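Keeping a repair counter open in Cledden

The repair counter at the back of the Sernuten hardware shop in Cledden opens two mornings a week. It takes in lamps, kettles, chairs, radios and anything else that one person can carry through the door. The woman who runs it spent most of her working life mending office furniture and took the counter on in January, when the man before her retired.

She did not expect it to be busy. "I thought I'd be sitting there with a flask," she says. "The first morning there was a queue out past the paint."

Most of what comes in is simple. Plugs need new fuses, lamps need new switches, and a good many chairs need only glue and a night in clamps. She charges for parts and a flat fee for her time, and she tells people before she starts if the job will cost more than the thing is worth.

"They don't always mind," she says. "I had a man with a radio that you could replace for very little. He wanted that one. So I did that one, and he paid for it."

Asked what she turns away, she answers quickly: microwaves, anything that runs on gas, and anything with a swollen battery. She would like to take sewing machines but has not had the training. There is a shop in Kandow that does them properly, and she sends people there with a note of the opening times.

Parts are the hardest side of the work. The counter keeps about 1000 small items in drawers, mostly screws, hinges, feet, fuses and knobs, and the rest has to be ordered. Some makers will sell a single part and some will not. She has waited weeks for a kettle lid.

"People think the skill is in the mending," she says. "A lot of it is being on the phone. You ask for a hinge and they offer you a new cupboard."

Furniture is still what she likes best. She prefers solid wood, but she has no quarrel with modern tables and desks, which she says last well if they are looked after. Wobble is the usual complaint, and the usual cause is a bolt that was never tightened again after the first month.
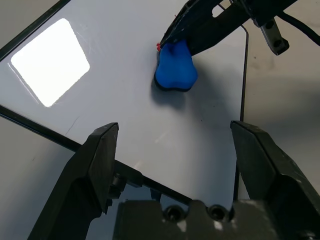
Scratches bother owners far more than they bother her. She will polish a varnished top if asked, though with a pale, plain surface she tends to advise leaving it alone. Scouring powder is the thing she warns against most. "You start with one mark and you finish with a dull patch the size of a plate," she says. "Use a soft cloth and a drop of washing-up liquid. Then stop."

The shop lets her have the space without rent. She pays for her own tools and insurance, and says the counter covers its costs in most months. A grant of £200 from the Nugroho fund went on a better set of clamps and a second lamp for the bench.

She would like to open on a Saturday, but that would need another pair of hands. One customer has asked to learn and now comes in to do the sorting and some of the gluing. For the moment the hours stay as they are, and chairs left before noon are normally ready by the next opening.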